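The repair shop at Graltulham

The shop on the corner of the old market in Graltulham opens at eight, but the owner is usually in by seven. She likes an hour with the kettle on and the door locked before people start bringing things in. She has run it for 29 years, and her father had it before that, when it sold paraffin and hardware.

These days it is mostly household repairs. Vacuum cleaners, food mixers, lamps, a lot of radios. I asked what people bring in most.

"Kettles, and I send most of them away again," she said. "A kettle costs less than my time. I tell them so and they're often quite cross about it."

She keeps a paper ledger. Last year she took in 2,260 items and mended most of them. The ones she couldn't mend she kept for parts, if the customer agreed, and she reckons that is the real value of the place.

"I've got bits back there for machines that haven't been sold in this country since I was at school. Somebody comes in with a Pluso mixer, they've been told it's finished, and all it wants is a drive collar. I've got four of them in a biscuit tin."

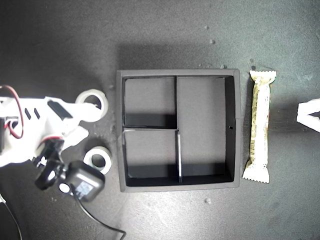

Her rent went up in June, by 83 pounds a month, and for a while she thought about giving up the back room. She decided against it. The back room is where the parts live, and without them she would be ordering everything in.

"Then you're waiting on the post, and the customer's ringing up. I did try it with Climemow, when they were still doing spares. Three weeks for a belt. In the end I cut one down from something else and it's still going, as far as I know."

Small plastic parts are her main complaint. The motors last, she says, and the switches can usually be cleaned, but a ring or a bush goes brittle and the whole machine gets thrown out. Some makers won't sell the part by itself - you have to buy the full assembly, at nearly the price of a new machine.

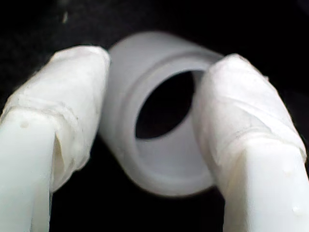
A plastic ring with a wider lip around its opening.

She is not sentimental about old things. Her own vacuum cleaner is a Byun, bought new two years ago, and she thinks it is better made than the one it replaced. What she minds is a case that is glued shut.

"Give me screws. I don't care if it's an odd screw, I'll find a driver for it. If it's glued I have to break it to get in, and then I've got to explain that to someone."

I asked whether anyone would take over from her. There have been two offers for the lease, one from a coffee shop. She said no to both. A younger woman from the town now comes in for two mornings a week to learn the work, and has already taken over the lamps.

"She's neater than me with wiring. She's slow, but I was slow."

By then there was a man at the door with a radio under his arm, and she went to let him in.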